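Reading time: 4 min

Can a machine tidy my table yet?

When I moved from Pollano two winters ago, my mother asked me on the phone if I now have a robot who cleans for me. She reads many magazines. I told her I have a vacuum cleaner, the round type, and it gets stuck under the radiator. She was disappointed, I think more in me than in the vacuum cleaner.

But the question stayed in my head. I work with automatic machines all day. At Overgaard, where I do maintenance planning, there are 4 robot cells, and they lift metal housings from one belt and put them on another belt, and they do it all night without a coffee. A new colleague always stands in front of the first cell for some minutes with an open mouth. I did the same. Then you learn how much work is done so that the housing arrives in exactly the same position every time. There are guides, stoppers, a sensor, and a man called from his bed if one stopper is bent. The robot is strong and precise, but we have prepared the whole world for it, down to the millimetre.

At home, the world is not prepared. I can say this with certainty about my own home.

I started to think about it properly in November, when I decided to watch myself do one ordinary chore, tidying a table, and to write down every small decision. I expected a short list. I stopped after two pages of my notebook, and I had not yet come to the cables.
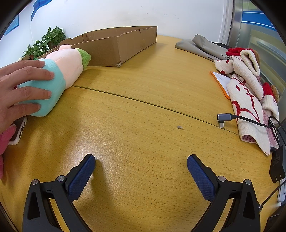 Soft toy, cardboard box, knitting, cable. The usual population of a table.

Take the soft toy. For a person it is the easiest thing, you take it anywhere and it forgives you. For a machine it changes its shape when you press it, and if you hold it by the ear the rest hangs down and swings. A metal housing never does this. Still, from all I have read, soft toys are among the kinder objects, because a bad grip does not break anything.

The knitting is worse. When wool lies in a pile, where does one piece finish and the next one start? I pull a little and look what moves. If two things move, I pull somewhere else. I never learned this from anybody, and I could not write the instruction for it, although writing instructions is a good part of my job.

Then paper. A sheet inside a folder wants to slide out, and if you press too much it gets a fold, and if it was for the tax office you have a new problem. And the cable, with its connector on one end and the other end going somewhere behind other things. In the factory we fix every cable with clips so that no machine ever has to meet one.

But the most difficult question is for me not about fingers. What is rubbish? A cardboard box with torn edges can be rubbish, or it can be the place where the pencils live since three years. No machine can see this from the box. My husband also cannot see it, and we had some discussions.

In spring I went with a colleague, Ginevra Rizzi, to a trade fair in Brundelard, where a company named Esasmont showed an arm that folds towels. It folded 5 towels while we stood there, very nicely, and with the sixth it took two layers in place of one and made a kind of sausage. The young man at the stand took the sausage away and gave it a new towel. Ginevra asked him for the price. He said 2994 per month for the rental, with service. She said for this money she would come to his house and fold the towels personally, and also cook.

I do not want to laugh too much about it. Five towels is five more than the arms I saw at my first fair, where everything was filmed and nothing was running. Towels are soft, and every one lies differently in the basket, so it is already a big step away from our metal housings. I think single chores, with one sort of object and somebody near to help, can come quite soon to laundries and hotels. For a family table I would wait longer. How much longer I do not know, and I become careful when a salesman does know.

My mother called again last week and I told her about the towels. She wanted to know if it irons - I had forgotten to ask.

Filed under: Machines and daily life, Home

Contact | © Notes from the second shift | Back to top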